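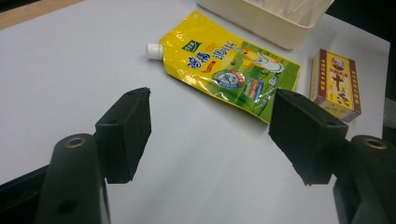

I've got a bit of a grudge against the success rate. You know the one, the single number at the top of the slide, usually with a green tick next to it. I've put plenty of those numbers on slides myself, so I'm not claiming any high ground here, but I think it's made most of us worse at writing grasping software, and I'd like to have a moan about it.

My day job is the dull layer. Perception people hand me a pose, policy people hand me a stream of wrist motions, and my code has to decide how fast to close the fingers and when to stop. We call our bit Lastov (there's no story behind the name, Ľubomír Kováčik typed it into the repo one evening and it stuck). It's a few thousand lines and most of them are about timing.

Back in March we were comparing two versions of the grasp planner. We had 916 recorded demonstrations of shop packaging being picked off a table, and the new version beat the old one on the headline figure, so everyone was pleased and we merged it. Then Noemi Park sat down and went through the failures by hand. It took her most of a week and I remember thinking, a bit unkindly, that she could have been doing something useful.

Well. Nearly all the new failures were pouches. Cardboard boxes had gone up, trays had gone up, and anything made of soft, shiny film had quietly got worse. There were more boxes than pouches in the set, so the average went up and we all clapped.

Think about what a spouted pouch asks of your software. The cap is stiff and the rest of it isn't. The film throws bright highlights, and they wander about as the camera moves, so a segmenter that leans on edges will happily invent a crease or lose a corner. Squeeze it and the shape you planned for has gone. A little upright box has none of these problems! Its one trick is falling over if you nudge it, and a decent approach path sorts that out. Putting the pair of them into one percentage is like averaging my cooking and my driving.

Cletus Kasprzak, who runs the evaluation side and disagrees with me about nearly everything, says you have to have one number or you'll never merge anything. I do see his point. If you let every engineer bring their own favourite breakdown, you get nine charts and an argument that lasts till home time. We tried it for a while and the meetings were awful.

But I don't think the answer is to go back to one number and hope. What I'd like is for the tooling to make looking at failures as cheap as looking at the score. Our old viewer, Jalesov, needed 2 scripts and a config file before it would show you one clip. Of course people didn't bother. I didn't bother! The replacement opens the worst clips first, grouped by what the thing is made of, with finger width drawn along the bottom, and I now find myself scrolling through it over a cup of tea. I found a unit mistake in my own closing-speed code that way, one that had survived some 2,169 test runs because the tests only ever asked whether the object left the table.

I'd also take a bit of the glamour off new models. Swapping the network is fun and it gets you a talk. Fixing the thirty milliseconds between the camera timestamp and the finger command gets you a shrug, and in our case it did more for soft packaging than the last model swap. Boglárka Vörös had been saying so since before I joined, and I owe her several coffees.

We still report a success rate, by the way. Cletus won that one. It just has the pouch figure printed next to it now, in the same size of type, and last time I looked it was still the lower of the two.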